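Checking a Gripper Program in Simulation Before a Shift

At Holroyd, the door-opening cell is programmed by the same operators who used to load it by hand. Run every changed program in the simulator first.

1. Load the cell model and set the speed to 5 percent.
2. Switch to the gripper view. Open the fingers fully and confirm that nothing is between them.
3. Check the approach to the door handle. The fingers must clear the cabinet on the way in.

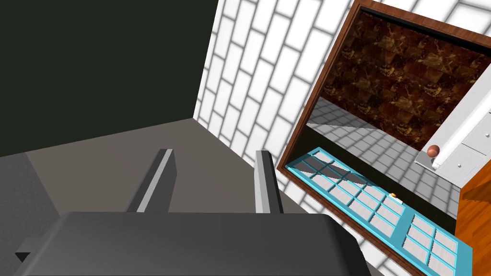

Gripper view, fingers open and empty. The small yellow handle is on the blue door at right.

4. Run 200 cycles. Log each missed grasp with its cycle number.
5. If fewer than 92 percent succeed, return the program to the author with the log.

Operators now spend almost 122 minutes per shift on steps 3 to 5, time that used to go to loading. Enter it under "programming" on the time sheet. The pay grade for this work changes in June; questions go to Cremilda Marinho.

Last revised 17 Feb 2021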